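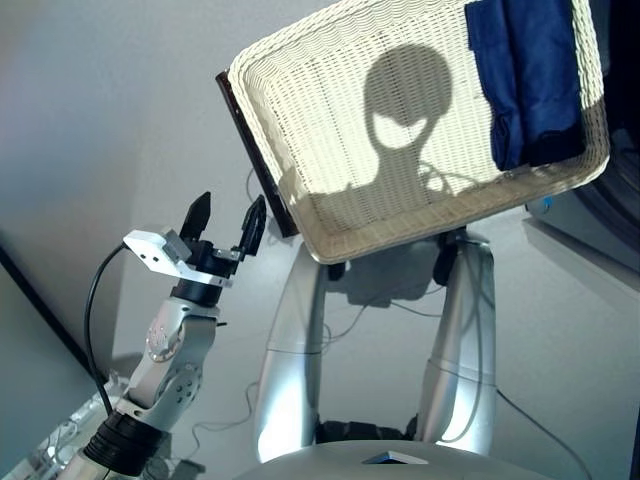
Changes to the Linen and Clothing Service at Brorkorbridge

The Residents' Services Office of Brorkorbridge wishes to inform all households and family members of changes to the linen and clothing service, which take effect in August. The changes follow a review carried out during the spring and apply to all three buildings: Unus House, Chong House and the Jakemari Wing.

Since the service was introduced, bed linen and personal clothing have been collected together and sent out on the same day. As the number of residents using the service has grown, this arrangement has led to delays in the return of clothing and to a number of items being delivered to the wrong building. The office regrets the inconvenience this has caused and thanks the families who wrote to describe their experience.

From August, bed linen and towels will continue to be collected on the present schedule. Personal clothing will be collected separately, every Friday, and returned within 3 working days. Residents are asked to have clothing ready outside the apartment door by 9 a.m. Items put out after that time will be held for the following collection.
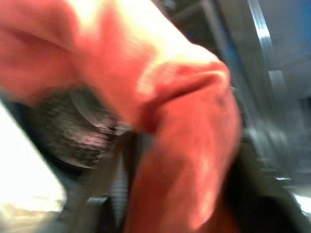

Each household may send up to 20 items of personal clothing per collection at no added charge. Bathrobes count as one item, and a pair of socks also counts as one. Wool blankets, quilts and curtains are not part of the weekly service and should be booked through the front desk of the building concerned. Garments marked for dry cleaning only cannot be accepted at present – the office is in discussion with an outside firm and will report on the matter in a later issue.

All clothing must carry a name label. Labels may be ordered from the office in sets of 65, and new residents will receive their first set without charge. Labels should be sewn or pressed inside the collar or waistband. Marker pen is not advised, as it tends to fade after repeated washing.

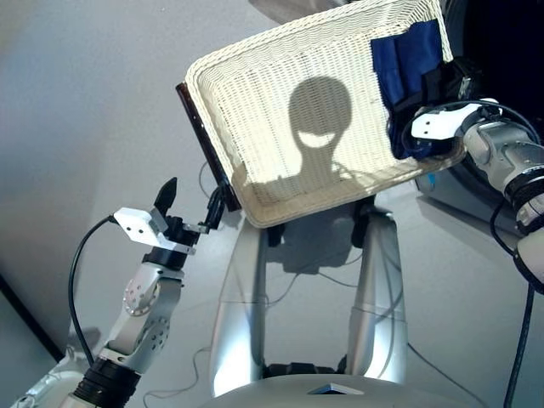
The office has also been asked whether residents may use containers of their own in place of the cloth bags supplied. They may, provided that the container is light enough to be lifted by one person and has the apartment number attached. A white woven basket with a rolled rim, with room for a folded blue cloth in the corner, is quite acceptable. Containers with loose lids or sharp edges should not be used. Each will be returned to the same door with the clean clothing.

A sum of $2000 has been set aside this year to replace worn towels and bed linen. Residents who have received torn or thin items should return them to the front desk, where they will be exchanged.

Questions about the new arrangements may be put in writing to the Residents' Services Office or raised at the front desk of any building. Large-print copies of this notice are available on request.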